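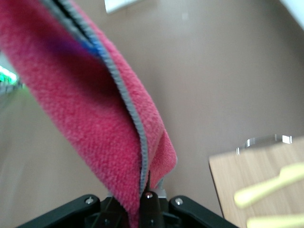 Microfibre corail, bord surjeté gris.

Chiffon microfibre Siltinari — série Osta
Référence 769

Usage
Essuyage à sec ou humide de surfaces lisses : vitrages, inox, plans stratifiés, écrans, carrosserie. Convient au dépoussiérage sans produit. Ne pas employer sur les bois cirés ni sur les peintures de moins de trois semaines.

Caractéristiques
Composition : polyester et polyamide, fibre fendue
Construction : maille bouclée, deux faces identiques
Finition : surjet périphérique, fil polyester
Coloris : corail, gris, bleu
Conditionnement : sachet de 3 pièces
Carton : 700 pièces, vendu aux professionnels uniquement

Code couleur
Le corail est attribué par défaut aux sanitaires, le bleu aux surfaces vitrées, le gris aux bureaux et circulations. L'affectation peut être modifiée par le client, à condition d'être affichée dans le local de ménage. Le fil de surjet reste gris sur les chiffons corail, quel que soit le lot.

Entretien
Laver avant la première utilisation, séparément du coton. Lessive liquide, sans assouplissant ni chlore. Température maximale 60 °C. Séchage à l'air ou en machine à basse température — un séchage trop chaud durcit la fibre et réduit l'absorption. Ne pas repasser. Un léger dégorgement du corail est possible aux premiers lavages.

Commande et livraison
Stock disponible au dépôt de Mostar : 3 177 sachets au 1er janvier 2021. Expédition sous deux jours ouvrés pour les sachets, sous huit jours pour les cartons complets. Les commandes mixtes partent en un seul envoi, sauf demande contraire. Le bleu en carton est de nouveau livrable à partir de mai.

Distribution : Gashi
Service commercial : Zdenka Vukadinović
Fiches techniques et échantillons : Senad Vidmar

Produits associés
Manche télescopique Osta
Support plat à bandes auto-agrippantes
Filet de lavage Siltinari, fermeture à glissière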